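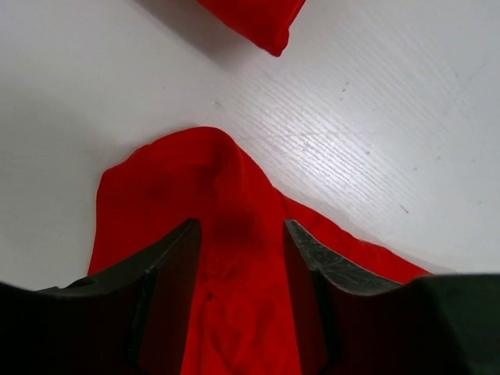

Halás Pool Moves Payouts to Latar Sidechain

Mining pool Halás has switched its default payout route from on-chain Bitcoin transactions to the Latar sidechain, according to a notice published on April 8, 2023. The change applies to accounts opened after the notice. Existing accounts keep their current setting until November, when on-chain payouts will require a manual request.

The pool lists 2,244 active accounts. Of these, 1,193 earn less than the old minimum payout in a typical week and had been waiting several weeks for each transfer. On Latar the minimum drops to 100 satoshis, and balances are settled every 6 hours.

Network fees were the stated motive. The operator said that batching small payouts into a single on-chain transaction had stopped saving money once the number of outputs grew. Latar transfers are recorded in a separate ledger and anchored to the main chain once a day. Withdrawals back to the main chain carry a fixed fee, paid by the account holder.

Two wallets support the new route at launch: Skulell, on desktop and mobile, and the command-line client maintained by Zimwood. Skulell users need the current release, as older builds reject the address format. Hardware wallet support is listed as planned, with no date given.

The pool fee and the share calculation method are unchanged. Miners do not need to edit their worker configuration or restart their machines. Payout addresses can be changed in the account panel, where a new address is locked for two days before the first transfer.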